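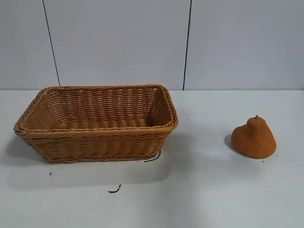 A rectangular wicker basket with a braided or rope-like rim, and a small orange pear-shaped piece to its right.

Wicker basket

A wicker basket is a container woven from thin, bendy plant material, usually willow, rattan or reed. Wicker is the name of the technique and not of a plant, which I got wrong for years, so please don't feel bad if you did too! This is one of the longer entries in my little household encyclopedia, mostly because I love baskets and have too many of them.

Construction

Most wicker has two sets of parts. The stakes run up the sides and hold everything in shape, and the weavers travel around them in rows, over and under, until the wall is as high as the maker wants. You can see both in the caramel-brown basket at the top of this page - the horizontal rows are the weavers, and the upright stakes cross them at regular intervals. Its walls also lean outward a bit from base to rim, a shape basket people call flared.

The rim (or border) is the part I always check first in a store. A thick braided one covers the stake ends and gives you something to grip, and when a rim starts to unravel the rest tends to follow pretty fast. Rectangular baskets are harder to weave than round ones, I'm told, and their corners are often rounded off so the strands don't have to make a sharp turn.

Sizes and names

There is no real standard. The sellers I know at the Pundholm market go by use: bread, fruit, mail, picnic. The Isa is a long, low table basket without handles, and the Wanyama is the same thing with a lid. Uthai Ongart, who taught the weekend class I took one August, used 80 stakes in his biggest piece and told us never to try that at home. I used far fewer and mine still leaned.

Use

Fruit is the classic. Pears do well in a basket because air gets in through the weave, although soft ones can bruise against the ridges on the floor, so I put a cloth down first. Baskets are also great for rolls, napkins, keys, yarn and all those chargers (you know the drawer I mean).

Care

Dust with a dry brush, getting right down between the rows. For sticky spots use a damp cloth with a drop of mild soap, then let the basket dry fully in moving air before you put anything back in it. Keep it away from radiators - dry strands get brittle and snap. A light misting a couple of times a year helps natural willow, but skip it on anything painted or lacquered.

See also: Nurnel weave, bread basket, fruit bowl, hamper

Last updated January 30, 2019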